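Wondgate Countertop Demo Kit

Teach an arm by doing the job with your own hands

I put the Wondgate kit together after one too many January evenings fighting with a recording setup that took longer to start than the task I wanted to record. It's a pair of hand controls, two cameras, the mounts and cables, and our Stalemum recording software, and it's meant for one thing: collecting good demonstrations at kitchen-bench scale so your model has something decent to learn from.

My favourite starter job is toast. You've got a door to pull, a rack to reach, bread that squashes if you're rough with it, and knobs to turn at the end. It sounds easy until you try it through a gripper!
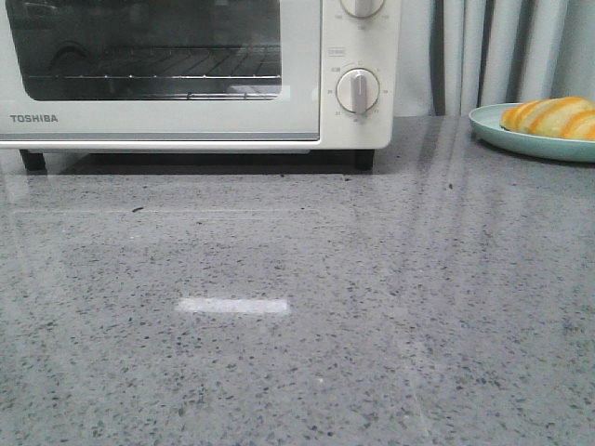 Speaking of knobs, do those as their own task first. I record them in short takes, one turn per take, and only join them up with the door and the bread once I'm happy with my own driving. Long takes are tempting (you feel so productive) but one fumble near the end and you're deciding whether to bin the whole lot.

Stalemum saves both camera views and the arm's joint positions on one clock, so you don't have to line anything up later. There's a foot pedal for start and stop. Tap it twice and the last take gets marked as a dud – I use that one a lot.

What's in the box
Hand controls, left and right
Fixed camera with bench clamp
Wrist camera with bracket
Foot pedal
4 cables, colour-coded
Stalemum licence for one computer

The wrist camera sits low and looks out past the fingertips. I tried it higher up and got a lovely view of the room and a poor one of whatever I was about to grab, so low it stays. The bracket tilts 20 degrees if your fingers are longer than ours.

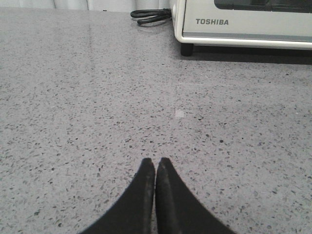 Wrist camera view, gripper closed, toaster oven at the back of the bench.

Shiny benchtops are fine, by the way. Leave the reflections in and move the lights between sessions, and your model gets used to them.

It fits the Arellano arm straight away. For other arms, send me the flange drawing before you order and I'll tell you if the bracket will go on. The arm itself isn't included.

Spare pedals are $95. Kits ship from our Iltalden workshop within 18 days of ordering.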